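Istia Owners Club, Fenthorpe Branch
Minutes of the December meeting, written up by your secretary
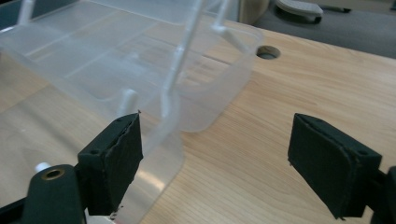

We got going a little after 7:00 p.m. in the upstairs room, which was cold, so if my notes get shorter in the second half that's why. There were 26 of us, the best winter turnout I can remember, and I'm going to give the chili some of the credit. Apologies came in from five members, all of them with the flu or driving somebody who had it.

Last month's minutes

I read them out. One correction: I'd written that the spring drive would start from the north lot, and it's the south lot. I have fixed my copy. If you printed yours, please take a pen to it. With that change they were approved.

Matters left over from last time

The lending box. The compression tester is back, the timing light is back, and the good torque wrench is still out. I asked the room and everybody looked at their shoes. If it's in your garage, just leave it on the shelf by the door and I promise I won't ask a thing. We also agreed that from now on you sign the notebook when you take something, even if you're only taking it for the afternoon (I'm as guilty as anyone here).

The parking lot lights. I called the landlord twice. He says the parts are ordered. I'll call again.

Door seals for the sedan

This was the big one, and it took up most of the first hour. As everyone knows by now, the rear door seals on the four-door Istia have been out of production for ages, and the used ones we've all been swapping back and forth are getting pretty tired. Farouk, the rubber supplier we wrote to in the fall, finally sent a quote. They'll make a run of seals from our sample for $673 in setup, and then a price per set on top of that, which drops once we order enough of them.

The setup charge is the part that made people sit up. I think it's fair, myself, having priced a single seal from a dealer who had one left and knew it. But I understand the other side too. Several members have the wagon, which uses a different rear seal, and they asked why club money should go toward a part they can't fit. That's a reasonable question and we spent a good while on it.

What we landed on, after a fair amount of back and forth:

The club pays the setup charge up front out of the parts fund.
Each set sold has a little added to the price until the fund is paid back.
After that, sedan owners get them at cost.
If the wagon seal gets quoted next year, it gets exactly the same deal.

Put to a vote, and it passed with two against. One of the two told me afterward that he'd still like a set, so put him on the list!

I'm to write back to Farouk and ask three things: how long the mold stays with them, whether the rubber is the same hardness as the original, and whether they'd send one finished seal for us to try before they make the rest. I have a door off a parts car that we can test it on. It's been leaning on my freezer for a year and I'd love for it to earn its keep.

Gearbox oil, again

I had hoped to keep this to ten minutes. It was not ten minutes. The owner's handbook for the manual cars calls for a grade that's getting hard to find around Fenthorpe, and people have been putting in all kinds of things. One member switched to a thinner synthetic over the summer and says second gear goes in much more easily from cold. Another tried the same thing and got a whine in fourth, drained it out, and went back. Two cars, two answers, and both of them have been around the clock, so who knows what's going on inside.

I don't want the minutes to read as if the club recommends one or the other. We don't. What we did agree is that anybody who changes grades will jot down the mileage, the oil, and how it shifts cold and hot, and hand it to me. I'll put it all on one sheet by spring and we can argue from that. Automatic owners were excused from this part and went down to see about the chili.

The spring drive

We have a route, or most of one. Out of Fenthorpe by the river road, over the hill, lunch at Giltard, and home by the flat way so nobody cooks a radiator in the afternoon. It comes to roughly 200 miles round trip, and that's longer than last year, so there was some muttering from the people with bad seats. I have bad seats. I muttered too.

Points that came up:

Start time is 8:30 a.m. and we mean leaving, engines running, at 8:30. Last year the last car pulled out close to an hour late and we lost our lunch tables.

There's no gas on the hill stretch. Fill up before you come.

The bridge outside Giltard has been down to one lane. I'll check on it closer to the time and send a note around if we need to go the long way.

Anyone whose car isn't on the road yet is welcome to ride along with somebody else. We usually have plenty of back seats open, and the company's nice.

Somebody suggested we use radios between the first car and the last. We liked that. Two members have handheld sets and will bring them.

I also asked for a tail car, meaning someone to drive last with the tow strap and the spare belts. No hands yet. Please think about it. You get your lunch paid for.

Insurance valuations

Short item. A few people have had letters asking for an up-to-date valuation on their agreed-value policies. The club can write these for members, and we've done it before, but I need to see the car in daylight and I need photos of all four sides, the interior, the engine bay, and the odometer. Please don't send me one picture taken from across the street and ask me to put a number on it. I'm doing these on the first morning of each month out in the parking lot. Bring your paperwork, and bring coffee if you're feeling kind.

One member wanted to know if an engine swap hurts the value. My honest feeling is that it depends on the work and on the buyer, and I said so. We kicked that around a bit and didn't settle anything.

Newsletter

I need articles. I have one about repainting wheels and one about a heater core, both good, and then I have four blank pages. It doesn't have to be fancy writing. If you fixed something, tell me what went wrong and what size wrench you needed, and I'll tidy up the spelling. Deadline is the middle of next month.

For sale and wanted

For sale: a pair of sedan front seats in tan, one with a split seam. A set of steel wheels with no tires. A workshop manual missing the wiring section.
Wanted: the wiring section of a workshop manual (you two should talk). Also a left rear light lens for the wagon, and a driver's side window crank that hasn't been glued.

Any other business

A newer member asked if we'd do a beginners' evening on carburetors, taking one apart on the table and putting it back together. Great idea, and it got the most nods of anything all night. I've got a spare one we can use. We'll aim for February and hold it right here. Wear something you don't care about.

There was a complaint about the coffee. Noted. I buy the coffee, so I took it personally for a minute, but I'll try another kind.

Someone asked whether we could start these meetings half an hour earlier in the winter. We took a show of hands and it came out close to even, so we're leaving it at 7:00 for now.

To do before next time

Me: write to Farouk, call the landlord, check on the bridge, buy different coffee.
Sedan owners: let me know if you want seals and how many sets.
Anybody who's changed gearbox oil: notes to me, please.
Whoever has the torque wrench: shelf by the door.

We wrapped up at 9:20 p.m. and stacked the chairs. Next meeting is in January, same room, and I've asked for the heat to be turned on ahead of time.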